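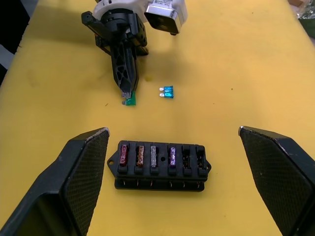 LULTTON, January. Brivelura, the maker of small electrical parts for campers, boats and garden vehicles, announces today that its six-way fuse block Lūse is ready for sale. The first lot is 2,000 pieces. The block will be offered together with a set of blade fuses in different colors, a printed chart and a short guide, at the price of $29. Orders are open from today, and the shops which reserved in the fall will be served first.

Lūse is a simple product and the company would like to describe it simply. It is a black plastic housing with six places for blade fuses in one row. On each short end there is a tab with a hole, so the block can be fixed with two screws on a wall, on a board or inside a cabinet. The terminals are placed on the front, one under each fuse, and they can be reached with a normal crimped connector when the block is already mounted.

"Our customers are mostly people who repair their own vehicle on the weekend," says Bhavana Chettiar, product manager of Brivelura. "They write to us with very exact questions. Many of these letters are about the same thing: the fuse is easy to buy, but the place where it sits is old, the contact is weak, and the owner does not know which fuse was there before. We wanted to make the place better."

**What is new**

The company sold an earlier fuse block for several years under the name Jusia. Jusia had a cover which closed with a small hook, and the hook was the part that came back most often with complaints. Lūse is sold without this cover. A separate cover with a snap on both long sides will follow later in the year and will fit on all Lūse blocks, including those from the first lot.

The contact clips have also been changed. In Jusia the clip held the fuse blade only near the top. The new clip is longer and touches the blade along more of its length. In the first hours of use the fuse feels tight, and customers are asked to push it straight down with an even pressure and not to rock it from side to side. A fuse which is pushed in at an angle can open one clip more than the other. The guide gives one full page to this subject, with drawings.

Between the fuse places there is now more plastic than before, so that it is possible to take hold of one fuse without moving its neighbor. This was the wish of boat owners in particular, who often change a fuse in a narrow space and with cold fingers. 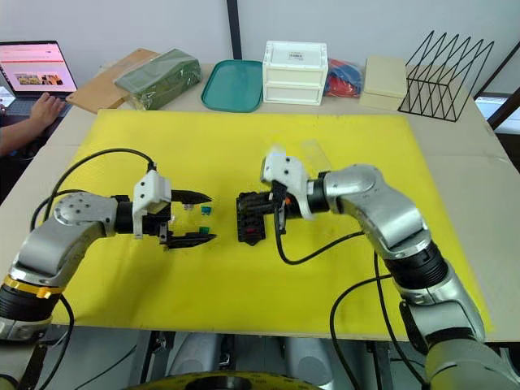
*On the yellow board in Lultton: the black block, with small green pieces close by.*

**A chart for the inside of the door**

With every block comes a chart on strong paper. It has six empty lines, in the same order as the places in the block, and the owner writes on each line what is connected: water pump, reading lamps, radio and so on. There is a second column for the rating of the fuse and a third one for the date when it was last changed. The chart can be cut along the dotted line and glued on the inside of a cabinet door.

The color of a blade fuse tells its rating, but Brivelura recommends always to read the number on the top as well. Plastic can become pale after many summers behind a window, and two colors that are easy to separate in the shop can look very similar under a dashboard in the evening. For this reason the chart asks for the number and not for the color.

The guide is printed in three languages and was rewritten two times before it went to the printer. Ysaline Guérin, who prepared the text, explains that the first version was correct but too long. "A person who has no light in the camper does not want to read about the history of the fuse," she says. "I moved the chapter about changing a fuse to the first page. The warnings stayed, naturally, but now they stand next to the step where they are needed."

The steps on the first page are the following:

1. Switch off the consumer and disconnect the battery.
2. Find the line on the chart and read the rating.
3. Pull the old fuse straight out, with the puller or with the fingers.
4. Look at the metal strip inside. If it is broken, look for the cause before a new fuse is put in.
5. Put in a fuse of the same rating. Never take a higher one.
6. Connect the battery again, try the consumer and write the date on the chart.

If the new fuse also blows, the guide asks the owner to stop and to have the cable checked. Brivelura repeats this here with emphasis. The fuse protects the cable, and a bigger fuse in the same place makes the cable the weakest point of the installation.

**Empty places are allowed**

During the preparation of the product several shops asked if all six places must be filled. They do not have to be. A small camper often needs only a few circuits, and the remaining places can wait for a later addition. The company recommends leaving free places at one end of the row, so that the order on the chart stays clear. Where dust or sand can be expected, the free places should be closed. Suitable blind plugs will be available together with the cover.

Spare fuses should be kept in a closed box and not loose in the drawer with tools and screws. The box in the set has a lid and enough room for a puller.

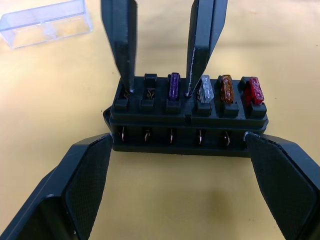
Sohail Minhas had tried the block in his workshop before the launch and wrote to the company that he liked the longer clips but missed a place for numbers on the housing itself. A chart on the door is good, in his opinion, until somebody changes the door. He asked for numbers from one to six, molded in the plastic, and large enough to be read without glasses.

Brivelura has accepted this suggestion for the second lot. For the first lot, a strip of printed numbers is included in the set, which can be glued along the long side of the housing. The surface should be cleaned with alcohol before, and it must be dry.

**Guarantee and old blocks**

The guarantee for Lūse is three years from the date of purchase and covers the housing, the clips and the terminals. Fuses are not included in the guarantee. Damage from a wrong rating, from a bridged fuse or from a terminal which was bent with pliers is also not covered.

Owners of a Jusia block do not need to change it if it works well. The two mounting holes of Lūse have the same distance as the holes of Jusia, so an exchange is possible without drilling. The connectors can normally be used again, but Jianhua Yao from the technical service advises looking at every one of them first. "If the metal is dark or the connector slides off easily, please cut it and crimp a new one," he says. "It takes a few minutes, and the new block cannot repair an old connector."

Spare covers for Jusia will remain available as long as the stock lasts. The old hook will not be produced again.

**Availability**

Lūse is sold in specialist shops for camping and boat equipment and directly from the Brivelura counter in Lultton. Shops can order a display card together with the goods, free of charge. Schools and training workshops which need the block without the fuse set can ask for a separate price.

**About Brivelura**

Brivelura develops and sells fuse blocks, terminals, cable ducts and small switches for low voltage installations in leisure vehicles and boats. The office, the store and the service desk are located in Lultton.

**Press contact**

Sorin Karagiannis, Brivelura, Lultton. Samples for testing and the text of the guide can be requested by editors at the press desk until 5 p.m.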